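September 3, 2021

I finally cancelled the storage unit in Hernovville. It cost me 23 dollars a month when I signed up, and by this August the rent had crept up enough that I sat down and added it all together. I had paid 1,780 dollars to keep a couch I don't like and boxes I hadn't opened.

Rehema Mutiso came along with her truck and we had the place cleared before lunch. The couch went to her nephew. Most of the boxes were college notes, which I recycled without reading. I kept seven books and my grandmother's mixing bowl.

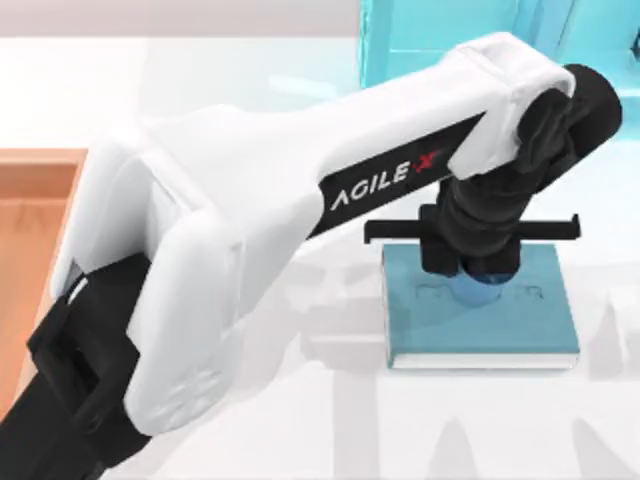 The paperwork took longer than the move. Bratell, the company that runs the units, wants notice in writing, and the form on their site wouldn't accept my unit number. I called twice. The second time I got Dzifa Arthur at the front desk, and she closed the account while I was on the phone. The deposit should come back in two weeks.

I still have to find a spot for the bowl. It's too wide for my kitchen cabinets, so for now it sits on top of the fridge with the onions in it. The books are on the stairs.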